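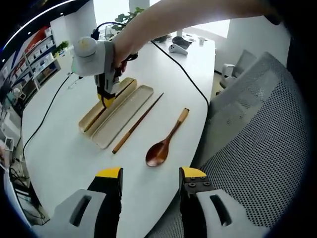
Visits and Open Days

An afternoon at the Lollamard open day

Posted by Trinidad Calimlim on 11/05/2022

I had wanted to go to the Lollamard laboratory in Nirkham since August, when I read that they open their doors to the public. The registration was free, but one must write two or three lines on why one is interested. I wrote that I teach bookkeeping in the evening, that I have no technical education and that I like to see how things are learned. They accepted me the next morning.

The bus from my street takes 23 minutes and stops in front of a furniture shop. I walked in the wrong direction first, so I missed the welcome speech and half of the coffee. A young engineer by the name of Sison was kind enough to repeat the most important part for me while the others were choosing their tables.

What he told me is this. The group wants a robot with two arms to do small household work, and for such a robot it is difficult to learn from explanations. It has to be shown. In earlier years they showed it by moving the robot with a remote control, which was slow and made everybody tired. Now a person takes a gripper in the hand, the same shape as the robot will have, and does the work with it. A camera on the gripper records what the hand is doing. The robot is not needed for this part, and I confess that I was a little disappointed, because I had imagined arms of steel!

The disappointment was short. The task at our table was a utensil case, the kind that children bring to school in some countries, with chopsticks and a spoon. The case opens into two long halves. The chopsticks and the spoon go inside, and then the case must be closed. I thought: my nephew can do this in three seconds. The engineers must have seen this thought on many faces already, because they gave me a pair of grippers and said please.

I would like to describe how it feels. The fingers of the gripper have yellow tips, and between them there is a wide space. You press, and they come together. You do not feel the object, or you feel it only as a resistance in the handle, as when you cut thick paper with scissors. A chopstick is thin and it rolls. If you come to it from above and a little crooked, it turns away under the tip and goes for a walk on the table. If you press too early you catch only air, and if you come too low you are knocking on the table with expensive equipment. My first chopstick went to the floor. The second attempt also. A lady beside me picked it up both times without saying anything.

The spoon was easier than I expected. The bowl is difficult but the handle lets itself be taken, provided that you do not hold it too far from the middle. Then it hangs down on one side like a tired fish and you can not lay it flat any more.

There is also the question of the second hand. I am right-handed, and my left gripper was most of the time only standing in the air like a guest who does not know where to put the plate. Sison said that it is very common. He advised to let the left one hold the case at its end, with small pressure, so that it does not slide when the right one arrives. After this advice I improved. For placing the chopstick you want to bring it in the same direction as the case, lengthwise, and lower it slowly, and open the fingers only when it has arrived at the bottom. 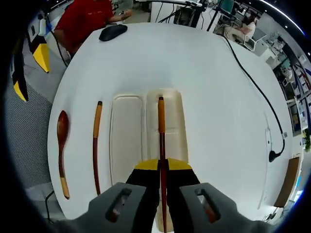

Remedios Ambrosio wrote to me, when I told her by message what I was doing, that she would not trust a robot that learned from me, seeing how I load a dishwasher. She also asked a more serious thing: do they throw away the bad attempts? I carried the question to Sison, and the answer was longer than I had prepared myself for.

They do not throw away all of them. If the person drops the chopstick, takes it again and finishes the task, this is a useful recording, for the robot will also drop chopsticks one day and it should know what comes next. What they remove are the recordings in which the person gives up, or puts the gripper aside and uses the bare fingers. (I had done this once. I told him. He wrote it down.) They had 1,657 good recordings of the utensil case on the day of my visit and they want to arrive at 3,000 before they try the first serious training. I asked if mine would be among them. He said possibly one, and he was polite about it.

The software which puts the recordings in order is called Wakex. I saw it on a monitor for a short time. One can play the same moment from the left hand and from the right hand, one beside the other, and it is strange how different they look. From one hand everything seems near and finished, and from the other you would say that nothing has begun. The lens is very round, so the table bends like a plate. After some minutes I did not notice it any more.

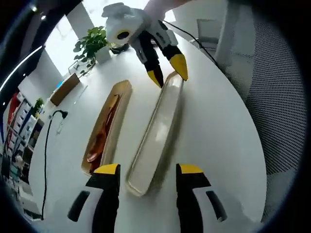 Both halves of the case on the table, with the second gripper over the far end of one of them.

I was asked also to observe other visitors for a while, and I found this almost better than doing it myself. People speak to the objects. An older man said "come, come" to the spoon. Two sisters shared one pair of grippers, one in each hand of a different person, and they quarreled in whispers about who should let go first. The engineers allowed it, although I suppose that this recording was one for the bin.

What I did not like: the room was warm, and there was no place to leave a coat. The explanation of the closing of the case came too late, when most of us had already invented our own bad habits. I was closing it by pushing from the side, and it should be done from above, with one half turned over the other. I also would have liked to see the real robot moving, even for a minute. They said that it is planned for the next open day, and that one has to register again.

If you want to go, write to the laboratory early and wear sleeves that you can roll up. The furniture shop is on the left when you leave the bus, and the laboratory is on the right, behind the second gate.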